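The long path at Arura

Posted November 20, 2024

Since August I walk almost every morning before work. My doctor did not tell me to do it. I started only because my friend Golnar moved to the other side of the park, and it seemed a pity to take the bus to drink one tea with her. Now I know this path better than my own street. 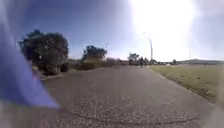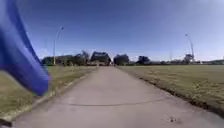

The path through the park, with a crack and dry grass.

When I was new in this country I thought a park must have flowers and a fountain. In my city the parks were like that, full of roses, and on holidays you could not find a place to put your blanket. Arura has grass, trees and a very long straight way to walk. For the first weeks I found it boring and I listened to the radio the whole time. Then one morning my battery was empty and I had to listen to the park. I have left the radio at home since that day.

I have a habit now of looking at the ground. Kamran, my husband, says I walk like a person who lost a coin. But I like the cracks. Some are thin as a hair and some are wide enough for an ant to have a difficult day. In the spring the city wants to repair the surface, and I read in the local paper that they will do 300 meters first and the rest when there is money. I hope they leave a few of the old pieces. The new asphalt near the Pindon bakery is perfect and I have no feelings for it.

The grass needed rain very much this year. I asked Golnar if it was dying and she laughed at me. She says grass only sleeps, and that her own lawn looked worse in her first year here and came back by itself. I am still a little worried about it.

From our door to hers is 522 steps on the street part, then the park, and the park part I never managed to count to the end. I always begin to think about something else, usually what I will cook. Last week I got to 138 before I remembered that I had forgotten to buy onions.

If you have a path that you walk often, please write to me about it. I would like to know what you look at.

Ladan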